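Clirance Community Help > Student Projects > Pick and Place
Status: open
Tags: sorting, grasp planning, two baskets, assessment task

Sorting task: arm goes for the wrong class when the fruit and the office items are close together

Posted by trusov_lab3

Our group is doing the sorting unit for second-year mechatronics. The brief is simple enough. Two wicker baskets sit on a white table, one labelled "fruits" and the other "office supplies", and the arm has to move each item to the basket that matches its class. The labels are handwritten and are there for the markers; the software doesn't read them. Basket positions are hard-coded in the Remix config file.

The classifier was trained on 3000 crops, split evenly between the two classes. On the bench, with items placed one at a time, it behaves. With several items out it sometimes commits to a target, closes on it, and then reports the class of the neighbouring item. The approach height is 125 mm and the confidence threshold is the default.

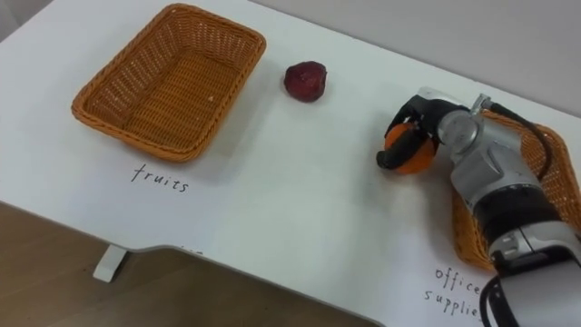
Last edited by trusov_lab3 in June (reason: added photo, corrected approach height)

The round orange item in the gripper is the sort of case I mean. The red one to its left stays on the table as the next candidate. We log the class at the moment the grasp closes, and for the orange item the log flips between "fruit" and "none" over five consecutive frames. The planner then takes the last value and, if that value is "none", defaults to the nearest basket. With the gripper over on the right, the nearest basket is office supplies.

What I would like to know:

Should the class be fixed before the approach, or re-evaluated once the item is held?
Is there a sane way to set a default that isn't "nearest basket"?

The assessment rubric takes marks off for a wrong basket and takes nothing off for a item left on the table, so a conservative answer is fine.

didenko_bench
Member, 200 posts

Fix it before the approach. Once the fingers close, they cover a good part of the item, and the classifier is working on a crop that is half gripper. Unless your 3000 crops included held items, you are asking it about something it never saw in training.

The order that works on our rig:

Detect all items from the home pose, with the arm clear of the table.
Assign each one an ID, a centroid and a class. Write these to the task list.
Pick by ID. Carry the class through from the task list to the place step.
Return home and detect again before the next pick.

The last step costs time but catches anything that was nudged. Don't run the detector during transport at all. In Remix you can gate it with the same flag that disables collision checks on the held object.

On the default: delete it. If the class is "none", skip the ID and leave the item where it is. Given your rubric that is the correct behaviour anyway.

There is a related problem with hollow items. The centroid of a tape roll seen face-on falls in the hole, so a planner that aims a fingertip at the centroid gets depth from whatever is behind the roll.

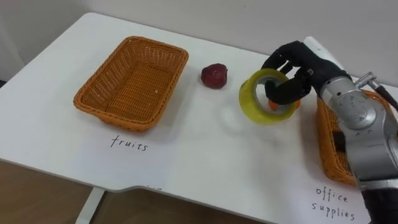 Reading time for this thread: 3 min

With a multi-fingered hand, one finger through the core and the rest over the top is a usable grasp, and the roll stays upright in the air. With a two-finger gripper I would go for the rim and offset the target by half the band width. Either way, store the grasp type next to the class in the task list. The release is different for each: a hooked roll needs the finger backed out along the axis of the core before the wrist turns, or it comes away with the hand.

Also check the arm's shadow. Ours put a grey patch on the white table under the held item, and the detector returned it as a low-confidence object — easily filtered by area.

remix_user_east

Had the same thing. Raised the confidence threshold and it went away.

trusov_lab3 (original poster)

Raising the threshold only turned more of the readings into "none", which made the default basket problem worse. I've gone with the task list. The class is now set from home pose and the "none" branch skips the item. Still to do: the release sequence for the tape, and moving the approach height out of the script and into the config. I'll leave this open until the tape part is tested.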